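Print this article | E-mail this article

4. Placement and Settling of Blocks in Shared Storage Bins

4.1 Background to the storage question

The sections above dealt with the blocks themselves and with the way they are received, checked, and entered into stock. This section turns to the bins in which they are kept between receipt and use. At Jorklow, loose blocks have traditionally been held in open-topped metal bins, and several kinds of block may share one bin when stock is low. The practice saves shelf space. It also means that a person looking for one kind of block must be able to tell it from its neighbors quickly, and must be able to reach it without disturbing the rest more than necessary.

Earlier work on shared storage has mostly treated the bin as a volume to be filled. The usual measure is the share of the bin occupied by stock, and a fuller bin is taken to be a better one. For small, compact items this is a fair starting point. Elongated blocks behave differently. A long block may lie flat across the floor, rest along a wall, or come to rest with one end propped on another block, and each of these positions takes up floor space in a different way. Two bins with the same contents can therefore look quite unlike each other and can be more or less convenient to work from.

The Tondale study was set up to look at this difference under ordinary working conditions. No attempt was made to find a best arrangement by calculation. Interest was limited to how blocks come to lie when they are placed or dropped into a bin in the normal way, and to what this means for the next person who has to take one out.

4.2 Bins and blocks

The bins used in the study were taken from existing stock. They have flat floors, upright walls, and no lids or inner dividers. Most had been in use for a long time before the study began, and their floors were scuffed to different degrees. New bins were requested from Jakitz at an early stage for comparison, but they were delivered with dividers that could not be removed without damage to the floor, and they were left out of the work reported here.

Wear was recorded in plain terms on a condition sheet kept with each bin. Small round holes in the floor were noted where they occurred, together with dents, raised edges, and any place where the corner of a block had been seen to catch. A bin was withdrawn only if it rocked when placed on a level surface. Scuffing alone was not treated as a fault. It changes the look of the floor under overhead light, and this matters for the sections on visibility below, but it did not prevent a bin from being used.

The blocks were elongated and were supplied in plain colors. Red and dark green were used for the main series. Color marked the batch and had no bearing on where a block should be placed, a point that was explained at the start and had to be repeated more than once in the first days. Several participants had assumed that each color was meant to have its own end of the bin, and the earliest trays of results were discarded for this reason.

Each bin in the low-stock condition received 5 blocks, of which 3 were red and the remainder dark green. The low-stock condition was given more attention than its share of the storage area would suggest. In a full bin the blocks support one another and their positions are largely set by the walls. In a nearly empty bin there is room for every block to lie as it falls, and the habits of the person filling it become much easier to see.

4.3 Procedure

Bins were filled on a waist-high surface and then moved to their position before anything was recorded. Moving a bin nearly always shifts the contents, and early attempts to record positions before the move gave results that had little to do with what a later user would find. After the move, each bin was left alone until it had been recorded from above. Blocks were not straightened, turned, or separated.

A total of 2112 placements entered the final record. For each one, the observer noted whether the block lay along a wall, across the floor, or at a slant, and whether any part of it was covered by another block. Slant was judged by eye against the nearest wall. A finer measure had been planned, using a printed grid laid beneath the blocks, but the grid itself altered how they slid and was given up.

Where an observer could not decide between two positions, both were written down and the case was looked at again by a second observer who had not filled the bin. Cases that remained unclear were kept in the record as unclear. They have not been added to any of the groups discussed below.

A note on timing may be useful to readers who plan similar work. The filling was done during normal hours, mostly in the late morning, when the storage area is quiet. On one Thursday the work was moved to the afternoon to make room for a delivery from Sjöberg, and the bins filled that day were kept in the record after a comparison showed no reason to treat them apart.

4.4 Results for the low-stock condition

Three patterns came up often enough to be described separately.

The first is the wall position. Blocks placed by hand near the edge of a bin tended to finish close to that edge, with the long side facing the wall. A second block set down in the same area would often come to rest next to the first, nearly in line with it but seldom exactly so. The small difference in angle leaves a narrow wedge of open floor between the two. This gap is of little use for storage, but it is helpful to the person taking a block out, as it gives access to the long side.

The second is the crossing position. One block lies at a slant toward the back of the bin, and another lies closer to level in front of it. The two need not touch. Together they divide the open floor into smaller areas, and any block added later is likely to be turned by one of them. An arrangement with both the wall pair and the slanting block can be seen in Figure 3.

The third pattern concerns the end of a block that lies close to the end of another at something near a right angle. Participants found this arrangement hard to judge from above. The nearer block could look shorter than it was, and its far end was easily mistaken for part of its neighbor where the colors were alike. Where the colors differed, the same arrangement caused much less trouble. Contrast with the bin floor was of less help than expected — a worn floor reflects light unevenly, and bright patches near a block can draw the eye away from its true outline.

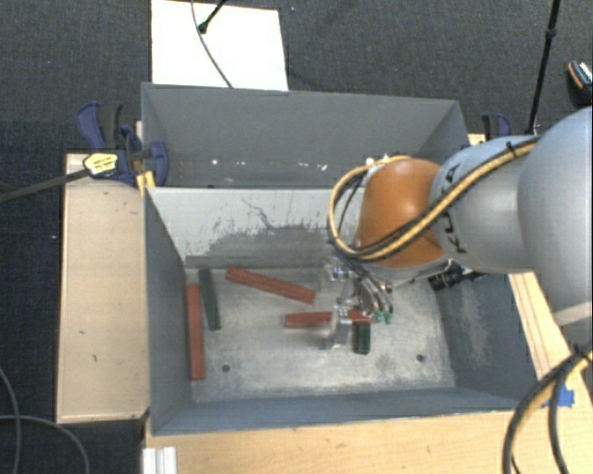

Figure 3. Red and dark green blocks in an open metal bin, low-stock condition.

4.5 Effect of floor wear

Floor wear was expected to influence how far a block slides after it is released. The results give only limited support to this view. In bins with heavily scuffed floors, blocks set down gently stayed where they were placed, but so did most blocks in bins with smoother floors. A difference could be seen only when blocks were released from above the rim. Even then, the height of release and the angle at which the block first touched the floor appeared to matter more than the state of the metal.

Holes in the floor had no clear effect on resting position. They did have some value as landmarks. Observers who returned to the same bin used them to describe where a block lay, and their written notes became shorter and easier to compare once this habit had formed. It may be worth marking new bins in a similar way, provided the marks are small and do not interfere with the movement of the contents.

4.6 Consequences for everyday use

The main practical finding is that a shared bin with little stock should not be treated as a smaller version of a full one. Staff who topped up such bins by dropping new blocks into the center produced more covered blocks than those who worked from one wall toward the other. The second method takes slightly longer. In a trial involving 40 bins it was nevertheless kept up after the formal period ended, and the storage area at Jorklow has since adopted it for all elongated stock.

Some limits should be stated. The blocks were straight-sided and did not roll, and nothing in this section should be applied to round or flexible items. The bins were open at the top and had no dividers. Lighting came from fixed fittings over the storage area and was not varied, although a change of fittings in December led to a short break in recording. Last, the participants knew that their bins would be looked at afterward, and some of them may have placed blocks with more care than usual.

The question of covered blocks is taken up again in Section 5, where the same bins are considered at higher fill levels and with a third color added. Readers interested mainly in the condition sheets will find a blank copy with the supplementary material — the version used in the first weeks differs slightly in the wording of the entry for raised edges.

Print this article | E-mail this article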